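Search this site... Go
Home | Essays | Letters | Archive | About

In Defense of the Worn-Out Couch

by Vidar Amundsen
February 23, 2020

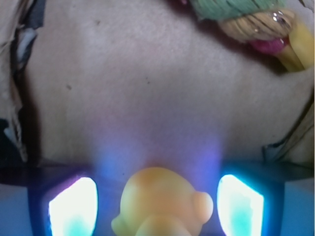

My neighbor Ivar Öberg replaced his couch in November, and I have been in mourning ever since. The old one had served through two marriages and a flood. The new one came from Haugen, in 8 boxes, and has a "seating program." I asked what was wrong with the old one and he said it had marks on it. Well, of course it had marks on it. Give me plain beige fabric, a little fuzzy, with a few dark specks that could be coffee or could be history, and I will sit down without asking whose permission I need. On Ivar's new couch I sit the way I sat in the principal's office.

We have become a people afraid of our own furniture. The Stukico catalog arrives three times a year, whether or not I have moved, and in it there is never a dent in a cushion. The families stand near their couches, holding mugs at a safe distance. I would like to know where they go when they have the flu.

The stores have noticed our nerves and are glad to help. When I went along with Ivar to the Haugen showroom in Cidgate, the salesman offered him a protection plan for $300. It covered food, ink and pets, but not "gradual accumulation," a phrase I have been turning over all winter. Gradual accumulation is what a couch is for. It is also a fair account of my marriage, my waistline and most of what I know.

I am told that a stained couch sends a message to guests. I hope so. The message is that they may eat their sandwich. My aunt in Cendus kept a front room with a white sofa under plastic, and in all my childhood I saw one person use it, a priest, and he didn't stay long. We did our living in the kitchen on chairs that pinched. When she died the sofa was sold in perfect condition to a stranger for $200. I have never been able to decide whether that was a triumph.

I grant that there are limits. Springs should stay inside. A smell that greets you before the dog does is worth looking into. But between that and Ivar's seating program there is a wide and comfortable middle, and we used to live in it without reading a care label.

Ivar says I can come over any time, as long as I take my jacket off first. The zipper, he says, is hard on the weave.

Contact | Copyright Vidar Amundsen | Back to top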